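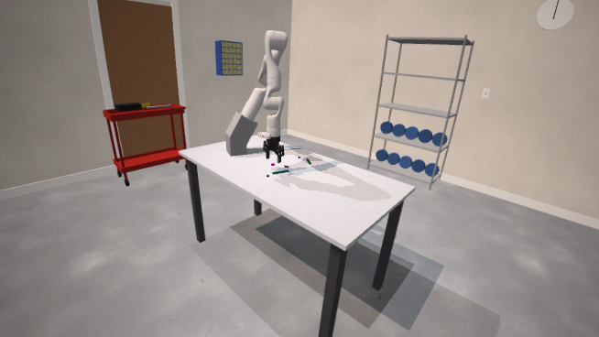

Oľga Baláž reckons the Tretanar mat has saved her more lining fabric than any pattern ever did, and she wishes she'd had one before she cut out her first winter coat on the carpet. We know the feeling! Cutting out is the part of dressmaking most people rush, and it's the part that decides whether the side seams will meet.

Tretanar Cutting Mat and Long Ruler Set
Reading time: 3 minutes
2,307 shares

The Tretanar is a folding cutting mat for dressmakers, quilters and anyone who has ever tried to cut slippery satin on a slippery surface. It comes in two halves that join along a zigzag edge, so your blade doesn't drop into a straight groove halfway across a skirt panel (if you've used the older Trosow mats you'll know exactly the groove we mean). Laid flat it takes a full width of folded dress cotton with room left over for your tin of pins and a mug, though we'd put the mug somewhere else.

The grid is printed in centimetres on one side and inches on the other. Both sides have bias lines at 45 degrees, and the centimetre side has a second set at 60 for the patchwork crowd. The lines are a soft grey-green. We tried a bright yellow version for a while and it was lovely for dark wool and hopeless under cream muslin, so grey-green it stayed.

What you get

Mat, two halves
Long ruler, 735 mm, with a raised grip along one edge
Short ruler, 250 mm, for notches and cuffs
Cotton storage sleeve with a hanging loop

The long ruler is the bit we get the most letters about. It has a thin strip of rubber underneath that holds on to the cloth, so you can lean on it and run a rotary cutter the whole length in one go – very satisfying on a long straight waistband. Needlecord is a bit fussier. Lay it with the pile facing down and go slowly.

Setting up

Unroll the mat and leave it overnight before you use it. It will have a curl from the box, and it relaxes by itself in a warm room. Please don't iron it, and please don't leave it in a conservatory in August. If a corner still lifts in the morning, a couple of heavy books will sort it out.

Work at a height where your elbows are slightly bent. Kitchen worktops suit a lot of people better than dining tables do, and if you can walk all the way round your fabric instead of turning it, so much the better.

Looking after it

Brush the fluff out of the cuts with an old toothbrush, then wipe with cool water and a drop of washing-up liquid. Tailor's chalk comes off easily. Wax chalk takes some rubbing. Turn the mat over now and then so both sides wear evenly.

Goes well with

Ďurica pattern weights, set of eight, in their own little bag
Plustier rotary cutter, 45 mm, left- or right-handed
Plustier spare blades

Spare halves are sold separately, so a scorched corner doesn't mean buying the whole set again. Tell us which half you need; the left one has the ruler printed along its top edge.

111 comments

Get our sewing room newsletter once a month. Unsubscribe whenever you like.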